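Asunto: Re: [teleop-es] ¿Grabáis las demos con un brazo o con los dos?
De: Rosimeire Pacheco
Para: lista teleop-es

Hola a todos:

Arif Begum escribió:
> Estamos empezando a recoger demostraciones en simulación y tengo una
> duda muy básica. Para tareas de cocina en las que al final solo trabaja
> una mano, ¿grabáis también el otro brazo o lo dejáis bloqueado? Y otra
> cosa: ¿qué hacéis con las tomas en las que el operador duda a mitad de
> camino? Zübeyde Kaplan me dice que las tire todas y a mí me da pena.

Arif, de básica nada, que nosotros le dimos vueltas a eso medio mes de julio. En Lorkeck empezamos bloqueando el brazo que no se usaba y fue un desastre (bueno, un desastre pequeño). La política aprendía que ese brazo no existía, y en cuanto pasamos a tareas de dos manos se quedaba tiesa como un palo. Ahora grabamos siempre los dos, aunque uno no haga nada de provecho, y le pido a quien lleva los mandos que lo deje en una postura cómoda y que no lo vaya paseando.

De las 407 demos que tenemos de la cocina, 156 son de la primera época, con el brazo bloqueado. Todavía no me decido a borrarlas, pero las tengo en carpeta aparte y no entran en el entrenamiento.

Os pego una captura de la cocina simulada, que así se entiende mejor lo de las posturas:

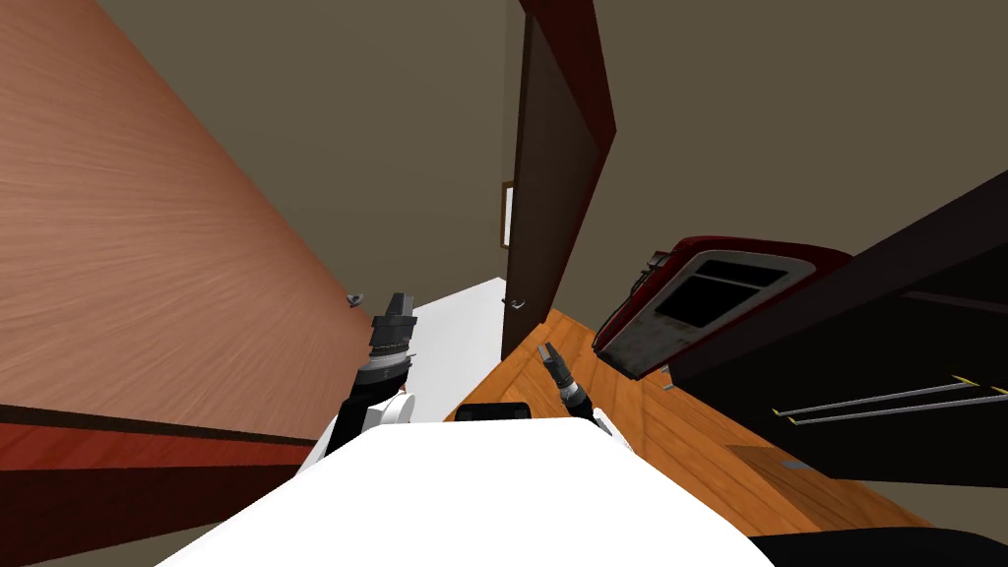
Los dos brazos en alto, con el horno tostador rojo a la derecha.

Fíjate en las pinzas, las dos a la vista. A mí esta cámara baja me gusta para revisar, pero para teleoperar te vuelve loco: con todo inclinado cuesta muchísimo calcular las distancias. Valquíria Sampaio jura que uno se acostumbra. Yo llevo 14 sesiones y sigo sin acostumbrarme, así que para manejar me pongo otra vista y dejo esta en una ventanita.

Sobre las dudas del operador: yo no las tiraría todas, con perdón de Zübeyde. Si la persona se para un momento, corrige y sigue, esa toma me parece oro, porque enseña a recuperarse. Lo que sí quito son las pausas largas, de las de rascarse la nariz con el mando en la mano. Nosotros las recortamos con un script de Virine que mira la velocidad de las articulaciones - cutre pero funciona - y luego repaso a ojo las que salen marcadas.

Eso sí, apunta en cada demo quién la hizo. Nosotros no lo hicimos al principio y ahora tengo 100 tomas sin dueño que no sé si son mías o de Valquíria Brandão, y tenemos estilos muy distintos (ella va directa a los tiradores, yo doy un rodeo larguísimo).

Si quieres el script te lo mando por privado, que está sin comentar y me da vergüenza colgarlo. ¿Con qué mandos estáis grabando vosotros?

Un abrazo,
Rosimeire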